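# Notebook, Soft Goods Bench – Anero gripper kit under review

1 April 2022 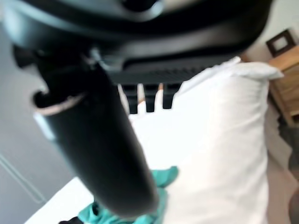

Akosua Baidoo

**Purpose of entry.** To record the present state of the review of the Anero end-effector kit, offered to the Institute by Lirkalia on an evaluation basis. The entry covers the bedroom station, the documentation supplied, the service terms, and the points on which Dede Nartey and I do not yet agree. It continues from the November entry, in which the kit was only described from the catalog.

**Station.** The bedroom station is in use for this part of the review. The bed has white bedding and a white pillow, with the wooden nightstand beyond it. The test article is the teal cloth, placed crumpled on the sheet. The white bedding was retained from the earlier work with the Bendetti gripper so that the two reviews can be compared. Dede has asked that a patterned cover be added to the plan. I agree, but it should be entered as a separate condition and should not be mixed into the present set.

**Items received.** The delivery note lists the gripper unit, the wrist camera with its bracket, the control box, one harness, a set of spare pads, and a printed manual. The harness connector did not match the one shown in the manual. Lirkalia was informed and replied that the manual describes the earlier revision. A corrected page was sent as a separate file and is now taped inside the back cover. Anyone using the manual should read that page before making any connection at the control box.

The spare pads are not labeled by grade. There are two grades according to the parts list. I have put them in separate bags as they came out of the tray, but the bags should be treated as unidentified until the supplier confirms.

**Mounting.** The adapter plate fitted our wrist flange without modification. The four screws supplied were of the correct length. The bracket for the camera is a different matter. It can be fastened in either of 2 positions, and the manual recommends the forward one without saying what is gained or lost by it. We are using the forward position. From there the view holds the underside of the housing, the long black finger, and the three short prongs under the front edge, together with whatever lies on the bed below. The housing fills much of the upper part of the view and is well out of focus.

This has a practical consequence. When the finger is directly over the cloth, its rounded end covers a good deal of the fabric from the camera's side. The folds on either side of it remain easy to read, and the teal stands out well from the sheet. For an operator working by the camera alone, the place that matters most at that moment is the place that is hardest to see. I consider this the main finding on the camera so far. Dede considers it a matter of operator habit and points out that the approach can be planned before the finger comes down. Both views should go into the report.

A second point on the view concerns exposure. The bedding is very bright, and most of the fine detail in the sheet is lost. The pillow keeps some gray shading along its folds. If the kit is to be judged on white linen, which is the bulk of what our partner sites handle, the exposure setting must be reachable by the user. At present it is not. The control software offers automatic exposure only. A request has been filed with Lirkalia asking whether a fixed value can be set from the configuration file.

**Software.** Version 4 of the control package was installed on the bench computer from the supplied drive. Installation required an administrator account, contrary to the data sheet. The license is tied to the machine and not to the gripper, so moving the kit to the second bench will require a new key. Lirkalia has confirmed in writing that one transfer is included during the evaluation period. Please do not use it for convenience. It is to be kept for the case of a failed computer.

The logging function writes a single file for each session and does not close the file if the control box loses power. Dede found this when the box was switched off at the wall at the end of a session. The partial file could be opened, but it had no end marker and our import script rejected it. I have added a line to the shutdown card on the cabinet door: stop logging first, then park the arm, then switch off. The card on the second bench still carries the old order and needs to be replaced.

Log storage is limited to 600 entries in the free tier of the supplier's hosted service. The oldest are removed without notice when the limit is reached. Since our own retention rules do not permit that, all logs are to be copied to the group drive on the same day. The hosted service is otherwise of little use to us and I do not propose to include it in the recommendation.

**Procedure for the cloth task.** The following is the form agreed on with Dede and should be used by both of us until it is revised here.

1. Smooth the sheet by hand and set the pillow back in its place.
2. Drop the cloth onto the sheet from hand height. Do not arrange it.
3. Bring the gripper over the bed at the transit height and save one camera view before any descent.
4. Descend at the slow setting. Stop if the finger meets the mattress.
5. Record the outcome in the operator's own words first, and only then choose a code from the list.
6. Return the cloth to the tray between sets.

Step 5 was changed at Dede's suggestion. In the Bendetti review the codes were chosen first, and the remarks then tended to repeat the code and added nothing. The change costs some time at the bench. Each set is to consist of 20 attempts, all by one operator. A set that is interrupted is to be kept and marked as incomplete. It is not to be topped up later by the other operator, as happened once in November.

Results will not be entered here until both operators have finished their sets. Impressions should also be kept out of the notebook until then, mine included.

**Cleaning and care.** The manual gives one paragraph to cleaning and does not say which agents are safe for the finger. Our standard wipe contains alcohol. Until the supplier answers, use a damp cloth only. The recessed band along the front of the housing has a fine ribbed or slotted texture and I would expect it to collect lint over a longer period on bedding. The manual does not mention it. I have added it to the weekly check, with a soft brush. Compressed air is not to be used near it before we know whether there is an opening behind the band.

**Service terms.** The offer has two levels. The basic level covers replacement of defective parts by mail. The extended level adds remote diagnosis and a loan unit during repair. The extended level is the only one worth considering for a site without its own workshop, but the text is weak in three places:

- The loan unit is promised "subject to availability," with no latest date.
- Remote diagnosis requires an open connection to the control box, which our network office will not permit in the present form.
- Wear parts are excluded, and the list of wear parts is said to be in an annex that was not attached.

I have asked for the annex. The network question was passed to the network office with the supplier's diagram. Their first reply was that a connection opened by us for the length of a session might be acceptable, and a standing connection would not. Lirkalia should be asked whether the diagnosis tool can work in that way before any more effort is spent on the matter.

**Comparison with the other offers.** The Amegashie unit remains on the list but has not been delivered. Their office asks for a signed loan agreement with a damage clause that our legal department has returned twice. If the unit does not come, the final report will compare the Anero kit with the Bendetti gripper alone and will state why. It should not quote the Amegashie catalog values next to our own bench values. I mention this as the draft table in the shared folder presently does so. Dede will take that column out.

One difference between the two units we have handled should be noted for the report. The Bendetti documentation is longer and better indexed, but questions to the firm went to a general mailbox and came back slowly. Lirkalia's manual is thin, and its answers have so far been prompt and written by someone who has plainly worked with the hardware. For a small site this may count for more than the manual does. It is hard to enter in a scoring sheet, and the present sheet has no line for it. I have proposed a line titled "Support in practice" to be filled in as text, without points.

**Open items.**

- Pad grades to be identified – Lirkalia.
- Exposure setting from the configuration file – request filed, no answer yet.
- Rear position of the camera bracket to be tried once the present sets are complete. Dede.
- Cleaning agents and the ribbed band – question to be sent together with the request for the annex. Baidoo.
- Shutdown card on the second bench to be replaced. Baidoo.
- Patterned cover to be ordered in the same size as the present sheet. Dede.
- Session-length connection for remote diagnosis – put the question to Lirkalia. Baidoo.

**Note added by D. Nartey.** I have read the entry and agree with the procedure as written. On the camera view, please record that I would like the saved view from step 3 to be kept even where the attempt is abandoned. The import script discards it at present. I will change the script and note the change here when it is done.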